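Lowther Library to Close Upper Floor for Work on Meeting Rooms

July 9, 2018
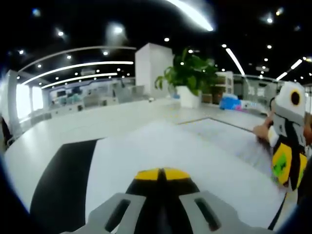 A white table with a black stripe across its left side.

LOWTHER - The upper floor of the Lowther Public Library will close at the end of this month so that the meeting rooms can be rebuilt. The ground floor, including the children's section and the front desk, will stay open during the work. The upper floor is expected to open again in November.

The library board approved the plan at its last meeting by a vote of five to one. The contract went to Gondby, a building firm based in the county seat, which also did the roof repairs on the town hall.

Under the plan, the two small rooms at the back of the upper floor will be joined to make a single large room with seating for groups of up to 20. The wall between them is not load-bearing, according to drawings filed with the town. The old storage area next to the stairs will become a quiet room with a door that shuts, something users have asked for in nearly every survey the library has run.

"We turn people away most weeks," said Endang Hutapea, the library's director. "The tax help sessions, the English conversation group, the chess players, the people who just need an hour for a job interview over the phone. They all want the same two rooms at the same time of day."

Hutapea said the rooms were booked 1134 times last year. That figure does not include groups that used the open tables on the ground floor when they could not get a room.

The heating on the upper floor will be replaced at the same time. The present system dates from when the building was put up, and the north side has been cold in winter for as long as most of the staff can remember. New windows were left out of the contract to keep the cost down. The board may take them up again with next year's budget.

Money for the project comes from the town's building fund and from a gift left to the library in the will of a former teacher. No change in the tax rate is planned.

The one vote against the plan came from board member Angus Dunstan, who said he supports the new rooms but does not like the timing. Closing the floor through the start of the school year will be hard on high school students, he said, many of whom go there in the afternoon because the school's own library closes early.

"I would have waited until spring," Dunstan said. "The contractor told us the price would hold. I think we could have taken them at their word."

Hutapea told the board that a spring start would have pushed the heating work past another winter. She said the library has worked out an arrangement with the Ollia Street Community Center, which will let students use its side hall after school on days when school is in session. A library staff member will be there, and books on hold can be picked up at the same place. The hall has its own entrance from the parking lot.

Groups with standing room bookings have been sent a letter about where they can meet. Most will go to the community center or to the basement of the fire station. The chess club will move to a back room at Trovirow, the coffee shop across from the post office, which offered the space free of charge. The tax help sessions do not start up again until after the rooms are due to be finished.

The local history shelves, which are on the upper floor, will be out of reach for the whole period. Staff will bring down single items on request until the closing, but not after that. The newspapers on microfilm will be moved to the ground floor, along with one of the two readers. The other reader has been out of order and will be sent away for repair.

Parking behind the building will be reduced. The row closest to the back door will be fenced off for the contractor's trucks and a dumpster, and the book drop on that side will be closed. The drop at the front will be emptied more often. The two accessible spaces will be moved to the side lot, near the ramp.

Noisy work, such as taking down the wall, is to be done before the library opens in the morning where possible. Story time will keep its usual hours. If the noise gets to be too much it will be held on the lawn or, in bad weather, at the community center. The elevator will be shut off for part of the project, but the ground floor can be reached without it.

The board also voted to put off a decision on longer evening hours. Dunstan had asked for the library to stay open an hour later while the upper floor is closed, to make up for the lost space. Hutapea said she would need another part-time employee to do that and would come back with a cost estimate.

Drawings of the new rooms are on display by the front desk, with a box for comments. The choice of furniture has not been made final - the board will look at samples at its next meeting, which is open to the public.

People who want to book the new rooms can put their names on a list at the desk. Bookings will be taken once the town has inspected the work.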